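布はなにでできているの? 糸と織り目のおはなし
2018年2月8日 文:コルブルン・ベルグマン
よみもの 小学校中学年から

みなさんは、けさ起きてからいままでに、いくつの布にさわりましたか。

ふとん、まくらカバー、パジャマ。顔をふいたタオルに、着がえたシャツにくつした。カーテンもあけたかもしれませんね。わたしも数えてみようとしたのですが、朝ごはんのふきんのあたりで、どこまで数えたのかわからなくなってしまいました。(カーテンを二まいと数えるか一まいと数えるかで、しばらく考えこんでしまったのです。)

それくらい、布はわたしたちのすぐそばにあります。あんまり近くにあるものだから、じっくり見ることは、かえってすくないのではないでしょうか。きょうは、その布をうんと近くから見てみましょう。おうちに虫めがねのある人は、持ってきておくと楽しいですよ。

はじまりは、細い細い「せんい」

布をほどいていくと、糸になります。では、糸をほどくとなにになるでしょう。

糸のはしを指でつまんで、よりをもどすように、くるくると回してみてください。だんだんふわっとひらいて、毛のような細いものがたくさん出てきます。これが「せんい」です。せんいは、布のいちばんもとになる材料です。

せんいには、いろいろな生まれがあります。もめんは、ワタという植物の実がはじけて出てくる、白いふわふわからとります。このふわふわは、じつは種をつつんでいる毛なのです。あさは、植物のくきからとります。ウールはヒツジの毛、きぬはカイコという虫がまゆを作るときにはきだす糸です。それから、石油などをもとにして人が作ったせんいもあります。ポリエステルやナイロンという名前を、服のタグで見たことがある人もいるでしょう。

わたしが子どものころ、近所にヒツジをかっている家がありました。毛をかったばかりのヒツジはずいぶんほっそりして見えて、べつの動物かと思うほどでした。かりとった毛は、あぶらでべたべたしていて、においもなかなかのものです。でも、あらってかわかして、くしのような道具ですいていくと、雲みたいにやわらかくなるんですよ! わたしはその雲に顔をうずめるのが大好きで、鼻のあなに毛が入って、よくくしゃみをしていました。

よると、強くなる

さて、せんいは一本だけだと、とても細くて切れやすいものです。ワタの毛などは、長さも数センチメートルしかありません。こんなに短いものから、どうやって長い糸を作るのでしょうか。

ひみつは「より」です。せんいをすこしずつずらしてならべ、ひっぱりながらねじります。すると、せんいどうしがぎゅっとくっついて、すべりにくくなります。一本のせんいがおわるところでは、もうとなりのせんいがとちゅうまで来ていますから、つぎつぎに手をつないでいくように、どこまでも長くのばすことができるのです。

ためしてみたい人は、ティッシュペーパーを細長くさいて、二本用意しましょう。一本はそのまま、もう一本はこよりのように、しっかりねじります。両はしを持ってゆっくりひっぱると、どちらがちぎれにくいでしょうか。ねじったほうは、ちょっとおどろくくらいがんばりますよ。 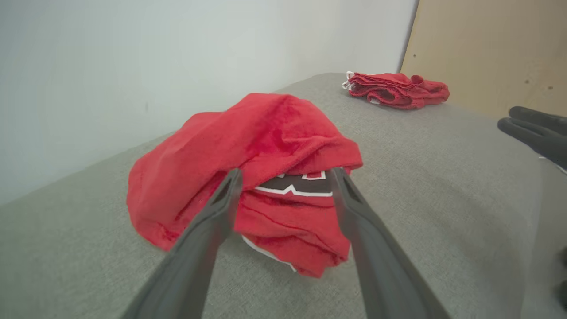

糸ができたら、つぎはいよいよ布にします。布の作りかたで、とくによく使われているのが「織る」と「編む」です。ことばはにていますが、できあがった布はずいぶんちがいます。

織るときは、たてとよこ

織物は、たての糸とよこの糸を組みあわせて作ります。まず、たて糸をたくさんならべて、ぴんとはっておきます。そこへよこ糸を、上、下、上、下と、くぐらせていきます。つぎの段では、下、上、下、上と、さっきと反対にします。これをくりかえしたものが「平織り」で、いちばんきほんの織りかたです。ハンカチやシーツには、この平織りがよく使われています。

紙でもおなじことができます。色画用紙を一まい用意して、はしをすこし残したまま、たてに切りこみを入れましょう。べつの色の紙で細いおびを6本作り、上、下、上、下と通します。まんなかあたりまで来ると、紙がふらふらしなくなって、急にしっかりしてくるのがわかると思います。糸も紙も、たがいにおさえあうことで、一まいのまとまりになるのですね。

よこ糸をくぐらせる順番をかえると、べつの模様になります。たとえばジーンズの布を見てください。ななめの線がならんでいませんか。「あや織り」といって、くぐる場所を一段ごとにひとつずつずらしていくので、ななめのすじがあらわれます。つるつるしたリボンなどには「しゅす織り」が使われることがあります。おもてに糸が長くわたっているので、光がきれいにはねかえって、つやが出るのです。そのかわり、どこかにひっかけやすいので、気をつけてあげてくださいね。

織物を作る機械を「織機(しょっき)」といいます。ごはんのお皿も「食器」で、読みかたがおなじなので、わたしは話しているとときどき聞きまちがえられます。友だちのオラヌットさんの家には手で動かす小さな織機があって、一度さわらせてもらいました。とんとん、とんとんと、よこ糸を手前によせる音がとても気持ちよくて、おやつの時間をすぎても帰りたくなかったのですが、60分ほどかけて織れたのは、しおりにちょうどいいくらいの布でした。はしのほうはがたがたです。いまも料理の本にはさんで使っています。

編むときは、輪っかをつないで

いっぽう、編み物は糸を輪っかにして作ります。輪っかの中に、つぎの輪っかをひっぱり出して、その中からまたつぎの輪っかをひっぱり出す。セーターやくつした、Tシャツなどが、このなかまです。

Tシャツのすそを、かるくのばしてみましょう。びよんとのびて、手をはなすともどりますね。輪っかは、横にひっぱれば平たくなり、手をはなせばもとの形に近づきます。その小さな動きがたくさん集まって、よくのびる布になっているのです。織物のハンカチをおなじようにひっぱっても、あまりのびません。ただし、ななめにひっぱるとすこしのびます。たて糸とよこ糸で作られた四角が、ひし形にゆがむからです。

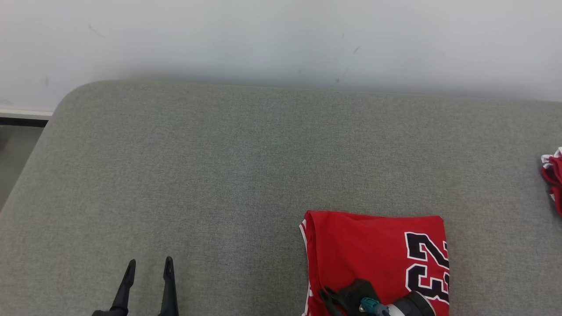 布の目を見るなら、服のほかに、いすやソファにはってある布もおすすめです。人がすわったり、ひじをついたりするので、しっかりした糸で織られているものが多く、織り目もわりあい見つけやすいのです。写真の灰色の布も、こまかい織り目がぜんたいに広がっています。そして色をよく見ると、ただの灰色というより、すこし緑がかっていて、こいところとうすいところが、さらさらとまざったように見えませんか。こんなふうにまざった感じの色あいを、日本語では「杢(もく)」とよぶことがあります。木目の「もく」を思いうかべるとおぼえやすいですね。べつの色にそめたせんいをまぜてから糸にしたり、色のちがう糸どうしをよりあわせたりすると、杢の色あいを作ることができます。絵の具なら、まぜればひとつの色になりますが、せんいは一本一本が自分の色を持ったままです。はなれて見るとひとつの色、近づくといろいろな色。おうちの灰色のくつしたやトレーナーでも、ぜひさがしてみてください。

タオルはどうしてふわふわなの?

もうひとつ、おもしろい布をしょうかいしましょう。タオルです。

おふろあがりに使うタオルを近くで見ると、小さな糸の輪っかがびっしりと立っていることがあります。この輪っかを「パイル」といいます。「さっき、輪っかは編み物だと言ったのに!」と思ったあなたは、とてもよく読んでくれていますね。うれしいです。じつは、よくあるタオルは織物なのです。土台になるたて糸とはべつに、もう一組、輪っか用のたて糸があって、それをゆるめながら織ることで、おもてにぽこぽこと輪っかが出てきます。

では、輪っかがあると、なにがいいのでしょうか。

まず、水にふれるところがふえます。平らな布よりも、輪っかがたくさん立っている布のほうが、糸がたくさん水にさわれます。それから、糸と糸のあいだのすきまにも水が入りこみます。水には、細いすきまにすいこまれていく性質があるのです。ティッシュのはしだけを水につけると、水がじわじわとのぼってきますね。あれとおなじことが、タオルの中でもおこっています。もめんのせんいは水となかよしなので、なおさらよくすいます。

輪っかのあいだには空気も入っていますから、さわるとふんわりします。せんたくのあと、ほす前にタオルをぱたぱたとふってみてください。ねていた輪っかがおきあがって、かわいたときの手ざわりがよくなります。わたしの家ではこれを「タオルたいそう」とよんでいて、子どもが小さいころは、まるめたままほそうとすると「たいそうがまだ!」としかられました。

赤い布はどうして赤い?

布の色は、せんいや糸のときにつけることも、布になってからつけることもあります。むかしの人は、植物や虫から色をとりました。赤なら、アカネという草の根や、ベニバナの花がよく知られています。アカネの根は、土からほり出したときには、まっかというよりオレンジ色に近いのですが、ちゃんと準備をした布をにると、赤くそまっていきます。そのとき、ミョウバンなどを使って、色が布にしっかりつくようにします。ここをいいかげんにすると、せんたくのたびに色がにげていってしまうのです。

いまでは、工場で作られた染料がたくさんあり、あざやかな赤もいつもおなじようにそめることができます。それでも、新しいこい色の服をはじめてあらうとき、水に色が出ることがあります。白いくつしたをいっしょにあらって、うっすらももいろにしてしまった経験は、おうちの人にもあるかもしれません。きいてみると、おもしろい話が出てきそうですね。

色は、まわりの色によっても見えかたがかわります。おなじ赤でも、オレンジ色のとなりに置くとすこし落ちついて見え、灰色や緑っぽい色のとなりに置くと、ぐっと目立ちます。ハンカチを一まい持って、家のあちこちに置いてみてください。床の上、ふとんの上、つくえの上。まるで色がかわったように感じるところが、きっとあると思います。
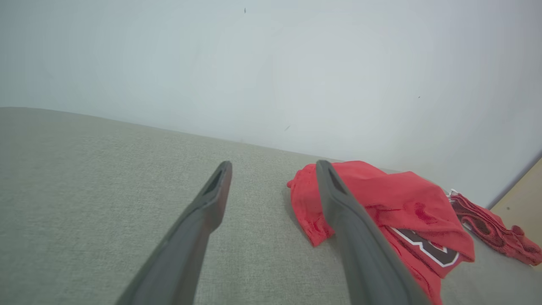

赤い布と、緑がかった灰色の布。

やってみよう:布の目しらべ

用意するものは、虫めがね、紙、えんぴつ、それからしらべてみたい布を5種類です。おうちの人の服やカーテンを使うときは、先にひとこと言っておきましょうね。

一、まず、目をとじてさわります。つるつる、ざらざら、もこもこ、すきなことばで紙に書きます。「ネコのおなか」でも「おせんべい」でもかまいません。

二、目をあけて、虫めがねで見ます。糸がたてとよこに通っていたら織物、小さな輪っかがつながっていたら編み物です。まよったら、両手でそっとひっぱって、のびるかどうかをたしかめます。

三、見えたとおりに絵をかきます。まっすぐきれいにかけなくてもだいじょうぶ。糸がどちらの上を通っているか、そこだけはゆっくり見てください。

四、服やタオルにタグがついていたら、「綿」「毛」「ポリエステル」などの文字をうつします。綿はもめん、毛はヒツジなどの動物の毛のことです。二つ以上のせんいをまぜた布もあって、数字でそのわりあいが書いてあります。

しらべおわったら、紙をうらがえして、いちばん気に入った布の名前を書いておいてください。わたしのお気に入りは、長いこと使って角がすりきれた、青いしまもようのふきんです。すりきれたところは糸がほどけかけていて、たて糸とよこ糸のようすがとてもよく見えるんですよ。

つぎのおはなしは「ボタンとボタンあな」です。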